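Visits > Green Building > Site Reports

Site visit: Rirnumow low-energy housing block

Print this page | E-mail this page

The Rirnumow open day on 18th March covered the plant room, one finished apartment and the roof. The building has eight units on three floors and is all-electric. Heating and hot water come from a central air-source heat pump with a 500-gallon buffer tank. Groups were kept small because the plant room has a single door.

Wall panels were supplied by Folia and arrived with the insulation already fitted. Joints are taped on the inside face, and the tape line was left exposed in a utility closet so visitors could inspect it. Window sills are sloped outward and flashed separately from the frame. The finished apartment has a floor area of 842 square feet.

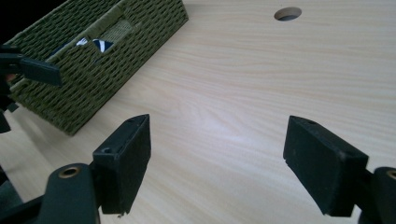
Text and photos: Bautista, Site Reports desk

Ventilation is by one Fato heat recovery unit per apartment, mounted above the hall ceiling. Filters are reached through a hinged panel. Supply air enters the bedrooms and living room; extract is from the kitchen and bath. Duct runs are short, with one bend on most branches. Noise in the hall was low at normal speed and noticeable on boost.

The roof carries solar panels in two rows with a walkway between them. Rainwater drains to a cistern of 1,093 gallons that feeds the planting beds only. No metered energy data was available, as the block has not been through a full winter.

Comments (3)

ductwise: Did they give a blower door result?

Bautista: A test was done before drywall. The final figure had not been posted when I was there.

k_harlan: Hinged filter panel is a good call. Ours needs a ladder and a screwdriver.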